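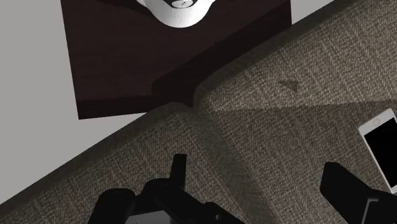
Betton Fivow 遥操作手柄套装使用评测

2021-11-28

Fivow 是 Betton 出的一套桌面遥操作手柄,用来给机械臂录示教数据。单手柄版 195 美元,我们买的就是这一版,自己付的钱。套装里有手柄、一个带夹子的底座、一根 USB 线、一个脚踏开关,另附配套软件 Grinano 的授权。Grinano 既能连真机,也自带一个仿真环境,里面有几套室内布置和一批日常物件。

十月到货,之后基本每天都在用,主要跑仿真,最后几天接了真机。下面按使用顺序写。

外观和安装

手柄是一根六自由度的小连杆臂,末端是握把,握把上有一个扳机控制夹爪开合,拇指位置有两个按键。连杆外壳是塑料,关节处是金属轴。每个关节都有编码器,没有电机,所以没有力反馈,松手以后靠弹簧和配重停在附近的位置。停得不算准,手一离开,末端会往下沉一小截。录数据的时候要养成先踩脚踏断开、再松手的习惯,不然每段轨迹的结尾都会多出一个往下栽的动作。

底座的夹子能夹普通桌沿。我们实验室的桌子边上有一道圆角,夹上去会慢慢转,后来垫了一块橡胶皮才稳住。说明书建议把手柄装在显示器的右侧,左撇子可以在软件里镜像坐标,但握把的形状是按右手做的,Khôi Tôn 是左撇子,他用了一个下午就换回右手了。

驱动在 Ubuntu 上一次装好,Windows 上要手动指定串口。Grinano 首次启动需要联网激活,激活后可以离线用。授权绑定主机,换机器要先在旧机器上注销,我们有一台机器重装系统之前忘了注销,发邮件给客服,隔天给解了。

标定

标定流程是把手柄依次摆到几个指定姿态,软件里有示意图,每个姿态按一下拇指键。第一次做用了不到十分钟,熟了以后更快。标定结果存在主机上,手柄本身不记。也就是说同一只手柄换到另一台电脑要重新来一遍。

比较麻烦的是第四关节。隔夜之后零位偶尔会漂,表现是夹爪在画面里稍微歪着,手已经摆平了,画面里还是斜的。重新标定就好。我现在每天开工先标一次,省得录到一半才发现。

操作手感

映射方式有两种,绝对映射和离合映射。绝对映射是手柄在哪里夹爪就在哪里,直观,但工作空间受连杆长度限制,大一点的动作做不到头。离合映射要配合脚踏,踩下去跟随,松开以后手可以收回来重新摆,再踩下去接着走。桌面上的小任务用绝对映射足够,客厅那几套布置基本只能用离合。

比例可以调,默认是一比一。做精细抓取时我调到一比零点五,手动得多,夹爪动得少,对准容易很多。可惜比例只能在菜单里改,不能绑到按键上,录制中途想切换就得停下来。希望后面的固件能把拇指的第二个键开放出来,目前它只能用来标记失败。

延迟在仿真里感觉不到。接真机以后能感觉到一点,动作快的时候画面会落后于手,放慢就没有问题。我没有仪器去量,只能说做抓取够用,想拿它做抛接或者快速擦拭,大概会难受。

扳机是连续量,行程短,前半段偏松,后半段偏紧。控制夹爪半开需要练。新手最常见的错误是到位之前就把扳机扣死,两根手指合在一起去推物体。我自己头几十段里也有不少这样的。

仿真里的抓手机任务

Grinano 自带的任务里,我用得最多的是从沙发上取手机。布置很简单,灰色的布面沙发,旁边一张深棕色的小方桌,白色的手机放在沙发上,要求夹起来离开坐垫并保持住。视角默认用装在夹爪上方的那个,能看到两根黑色的手指伸在画面下方,手机在哪里全靠自己转着找。

选这个任务有两个原因。一是手机薄,平放在软的面上,夹爪从正上方下去很难夹到边,必须把角度斜过来,让一根手指先贴近边缘。这个斜着进去的动作,用键盘或者空间鼠标做起来很别扭,用连杆手柄就是手腕转一下的事。二是手机每次重置后的位置和朝向都会变,有时在坐垫中间,有时靠近凸起的那块靠垫,进入角度也得跟着变,录下来的数据不至于全是同一条路线。

夹爪视角有个老问题,就是手机靠近画面边上的时候,手指把该看的地方挡住了,或者手机干脆出了画面。我的做法是不急着伸手,先把夹爪平移一段,让手机进到两根手指之间的空当里,再转手腕,再下降。这个顺序固定下来以后,成功率高很多,轨迹看起来也整齐。软件支持再开一个固定视角的小窗,放在右上角。我录的时候会开着,但导出数据时只导夹爪视角,免得操作者看得到的信息和策略看得到的差太多。这一点说明书没有提,是 Arnel Sarmiento 提醒我的,他之前吃过亏,人靠侧面视角夹得很准,训练出来的模型只看腕部画面,到了跟前就开始来回晃。

后来我索性把小窗也关了,只看夹爪视角操作。慢一些,也更累,但回放的时候能看出来,每次下降之前都有一个调整画面的动作,模型学到的正是这个。

仿真的接触做得中等。沙发的布纹和褶皱看着很细,但坐垫的变形是简化过的,手指压下去以后的反应偏硬,往边上一蹭,手机会滑出去一截。真的沙发会陷,手机也会跟着陷。如果打算把这里录的数据直接搬到真机上,接触那一段要重新录,前面接近的那一段可以留用。

录制和数据管理

录制用脚踏控制,短踩是跟随,长踩是开始或者结束一段。两个功能放在同一个踏板上不是好设计,我们几个人都误触过,想重新摆一下手,结果把这一段给结束了。可以在设置里把开始和结束改到拇指键上,改完以后就没再出过问题,建议一上来就改。

每段结束后会弹一个框,选成功、失败或者丢弃,还可以写一行备注。备注会存进导出文件的元数据里,这个很有用,我会写上是从哪一侧进的、有没有碰到靠垫。框弹出来的时候仿真不暂停,夹着的东西如果这时候掉了,画面上能看到,但数据里没有,标签就容易标错。我的习惯是夹稳以后多停一会儿再结束。

取手机这个任务我们一共录了 139 段,由我和 Khôi Tôn 分着录,筛掉 40 段,剩下的拿去训练。筛掉的里面,多数是扳机扣早了把手机推走,又追着去夹的。这种段落最后也算成功,软件会标成功,但中间绕来绕去,留着对模型没有好处。另外有几段是忘了标定,夹爪一直歪着,那几段整批删掉了。

回放界面能拖时间轴,能裁头尾,不能裁中间。裁完之后会另存一份,原始文件还在,占地方,但是放心。导出格式有两种,HDF5 和一种 Betton 自己的格式。HDF5 里面关节角、末端位姿、扳机量和图像都有,时间戳是统一的,字段名写得清楚,我们的读取脚本改了几行就能用。图像默认存成有损压缩,要原图得在录制之前勾选,事后补不了。我第一天没注意,那天的数据就只能凑合。

批量导出偶尔会卡在某一段不动,界面没有报错,要去日志里看。我碰到的都是因为备注里有斜杠,去掉就好了。

接真机

真机那部分是在 Arnel Sarmiento 那边做的,地点在 Catacutan 的那间共用实验室,用的是一台六轴臂配平行夹爪。Grinano 提供一个通用接口,按它的格式把末端位姿收进来、把状态发回去就行。Arnel 写这个转接花了一天,其中大半天在对坐标系。文档里工具坐标系的朝向画得和实际不一样,Z 轴是反的,我们给 Betton 发了邮件,对方承认写错了,截至写这篇的时候网页上还没改。

急停要自己接。Fivow 没有硬件急停,只有软件里的断开,脚踏抬起也会停止跟随,但停止跟随和停机是两回事。真机旁边必须有独立的急停按钮,并且旁边站一个人。这一条说明书有写,写在很靠后的位置,我觉得应该放到第一页。

没有力反馈的影响在真机上才明显。仿真里手指碰到坐垫,画面上看得出来,压深了也没什么后果。真机上往软垫里压的时候,手上什么都感觉不到,只能看电流曲线。我们在转接里加了一个限制,末端受力超过阈值就不再往下走,操作者会看到夹爪停住,手柄还在往下,抬回来一点就恢复。加了这个之后就敢让新手上了。

和手把手拖动示教比,各有各的好处。拖动示教能直接感觉到接触,不需要标定,问题是人的手和胳膊会进到相机画面里,录下来的图像不好直接用来训练。用 Fivow 录,画面是干净的,操作者坐在旁边就行。只录轨迹、不录图像的活,我还是会选拖动,快,省设备。

耐用程度和售后

到现在手柄本身没有坏。扳机的弹簧比刚到的时候松了一点,不影响用。脚踏底下的防滑垫掉过一次,用双面胶粘回去了。USB 线偏短,主机放在桌子底下的话不够长,要加延长线,加了以后没有出现掉线。

连续用的时间不宜太长。握把偏细,手大的人会一直攥着,一个多小时以后前臂发酸。底座夹得高一点会好些,让小臂能搭在桌面上。我后来买了一个鼠标用的腕托垫着,舒服不少。

客服邮件一般隔天回,回得比较具体,会问固件版本和日志。固件升级过一次,主要改的是启动时的自检,升级以后标定数据会清空,升之前没有提示。

值不值得买

要录的是桌面或者家居类的抓取任务,图像和动作要对齐,预算又有限,Fivow 可以买。它最好的地方是手腕的转动,斜着进去、贴着边夹这类动作做得很顺,练一个上午就能录出能用的数据。Grinano 的仿真部分用来练手和验证流程很合适,在没有真机的情况下可以先把读取、筛选、训练这一套跑通。

要做插接、拧紧、打磨这类靠力的活,不建议,没有力反馈会一直是短板。左撇子建议先试再买。打算多台主机轮着用的,要考虑每台都得标定和授权。

优点:手腕转动跟手,离合映射好用,HDF5 导出规整,备注能进元数据。

缺点:没有力反馈,第四关节零位会漂,比例不能用按键切换,弹框时仿真不暂停,坐标系文档有错,线短。

补充几个设置,按我现在用的写:图像选无损,开始和结束放到拇指键,客厅类任务用离合映射,比例一比零点五,固定视角小窗关闭。脚踏放在右脚,跟握手柄的手同一侧,踩的时候身体不容易歪。

双手柄版我们没有试过,听 Arnel Sarmiento 说明年他那边可能会进一套,到时候再补。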